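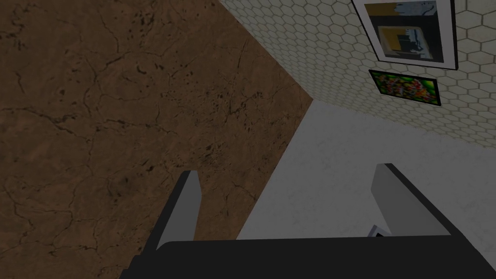

Right, I've been threatening to do this for months. A thread on looking at the stone in your own high street, which is free, open all hours and full of dead sea creatures. Get a cup of tea.

I got into it by waiting for a bus. Fifteen minutes late, rain coming sideways, and I was squashed up against the front of a bank. Shells! Whole oyster shells, in the wall, at nose height. I'd walked past that wall for 13 years.

It was Portland stone, which comes from Dorset and is on half the grand buildings in the country. The smooth sort looks a bit plain from across the road. Go up close to an old, weathered bit and the shells stand out because the softer stone round them has worn back.

If you ever find a bit full of holes shaped like little corkscrews, stop and be very pleased. That's the "Portland screw", a sea snail. The shell has dissolved and left its shape behind. Masons call that bed the roach.

Next one. Old pubs. A lot of them have a dark, polished stone round the bottom that flashes blue or silver when you walk past. Most people say granite. It's larvikite, from Norway, and the flash comes from light bouncing about inside the feldspar crystals.

My friend Liv Lie is from not far from Larvik and was deeply unimpressed when I dragged her to see some outside a chip shop. She says at home it's kerbs.

(She has since sent me 2 photos of larvikite bank counters from her holidays, so I'm counting that as a win.)

Big pink chunky crystals in a brownish red stone? Very likely Shap granite, from Cumbria. Look at bollards, and at the bases of columns. Once you've got your eye in you'll spot it from the top deck of a bus.

A note on "marble", which catches everybody. Builders and shopkeepers use the word for any limestone that takes a polish. Geologists only mean limestone that's been cooked and squeezed underground. So Purbeck marble, the dark stuff in cathedral columns, isn't marble to a geologist. It's packed with freshwater snails!

Same goes for lots of the cream and red "marble" in old banks and station loos. If you can see a fossil clearly, it probably hasn't been cooked. 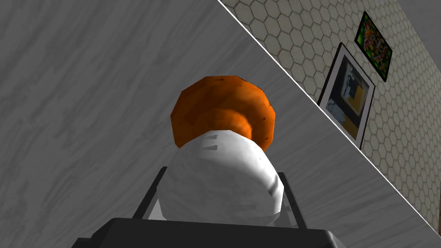 Someone's already asked: do I need any kit to start?

A cheap 10x hand lens is lovely to have, but your eyes and a bit of nerve will do. Hold the lens right up to your eye and bring your face to the wall. People will look. Let them.

Best time to go is early morning or late afternoon, when the sun comes in low across the wall and every bump gets a shadow. Polished stone is the opposite, it's at its best just after rain. I did a whole loop of our town centre in January in a drizzle and it was glorious.

Please don't scratch anything or drip acid on it, whatever the old field guides say. These are people's buildings. Shop staff are usually fine if you ask, and I've had two tours of back stairs that way.

Churches deserve a thread of their own. Floors especially. Look for round or star-shaped slices in grey and black paving, those are often bits of sea lily stem. Corals turn up too, like little honeycombs.

Orvokki Leinonen got me on to gravestones, where you get slate, sandstone, granite and white marble all in a row with dates on. You can see which ones last. Slate lettering stays crisp for ages, while white marble goes sugary and the names fade.

I've got around 1,000 photos of walls on my phone now and almost none of my family. Sorting them is a winter job.

If you do go out and find a screw, or a nice ammonite in a shop floor, PLEASE post it in the replies and say which street. I'm off to the coast on the train next week and there's a post office there with a very promising doorstep.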